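Testden open day - notes for the equipment round

Wednesday, October 16, 2024

Typing this up on the train before I forget it all, so excuse the state of it. Went to see the Testden workshop with one question in my head: could we put a pair of small arms in our packing corner next year, and what would it really cost once everything's on the list. Short answer, maybe. Long answer below.

Got there late, missed the coffee, went straight to the two-arm bench. 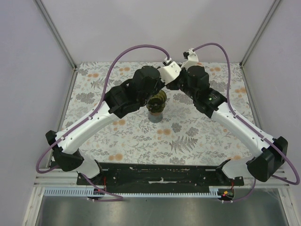
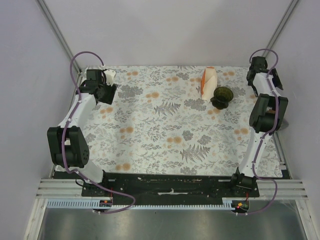 Testden bench, two arms, patterned covering and a glass vessel in both.

The bench is the size of thing we could fit. Walls on the sides and back, metal profile frame, arms mounted along the front. I'd been picturing a cage you walk into, so this was good news for the floor plan. We'd lose the spare trolley bay and nothing else. Need to measure the doorway though, I never wrote it down last time.

Main thing I took away is that the arms are the easy line in the budget. Everyone had a price for arms. Then you ask about the rest and it goes vague. Frame, cabling, power, boards, a computer to drive it, spare fingers for the grippers, somebody's time to set it up. The Testden people said to put 30 per cent on top of the hardware for bits you didn't think of. The man from Simanjuntak on the next stand said 33, and that was before training. Going with 33.

Cables - worth a proper look. On the bench they run along the outside of the arms with plenty of slack at the elbows. I asked if that was on purpose and yes, too tight and they pull at the joints, too loose and they catch. They change them as a matter of routine. So spare cables go on the first order, not the second. We got this wrong with the label printer and waited weeks.

Wear too. The black rail along the front is scuffed and chipped, worst near the middle. Doesn't bother me, it's a working bench, but our finance lot like things to stay shiny for five years and they wont. Put a line in for replacement parts and dont let anyone take it out.

Also asked about glass. We pack a fair bit of it (jars mostly, the odd vase) and it's where our breakages come from. Answer was carefull: start with things you can afford to drop. Cartons, soft stuff, then glass once you trust the setup. Fair enough. So I would not promise any saving on breakages in year one. Leave that box blank on the form.

Two arms or one? Went in thinking two. Less sure now. Two arms reaching over the same small surface means more planning so they don't knock into each other, and more to go wrong. But holding a box with one while filling it with the other is exactly our job. Kamero will hire out a single arm bench for 14 weeks with the option to add the second after. Delivery and collection included, insurance not. I like that better than buying blind.

Namano were there as well, sales stand only, nothing running. Nice brochure. Their quote has a yearly software fee tucked in on page two which goes up with the number of arms. Ask every supplier about this, in writing.

Other things from the afternoon, no order:

Lead time at Simanjuntak is 64 days from deposit. If we want anything in place by April we can't leave it till after Christmas.

Noise was fine, I could talk normally next to a bench.

Power - ordinary sockets, but they want them on their own circuit. Our electrician needs to look at the packing corner, not in any quote.

Stop button has to be reachable from where the person stands. Sounds obvious, wasn't on our drawing.

Lighting. Ours is awful in that corner. Add two lamps.

Training is per person at Namano and per visit at Kamero, so per visit is cheaper for us if we get everyone in on the same day.

Second-hand came up over lunch. Cheap, tempting, but no support and you can't always get the joint covers. I'd say no for a first go.

What I'd put in the bid as it stands: the Kamero hire, the electrician, lamps, a box of spares, training visit, and the 33 per cent on top of all the hardware. Purchase price for two arms shown underneath as a separate line so they can see where it's heading. Still waiting on the insurance figure from Kamero, will chase tomorrow. If anyone has the packing corner drawing with the right measurements on it please send it over, mine is the old one with the sink.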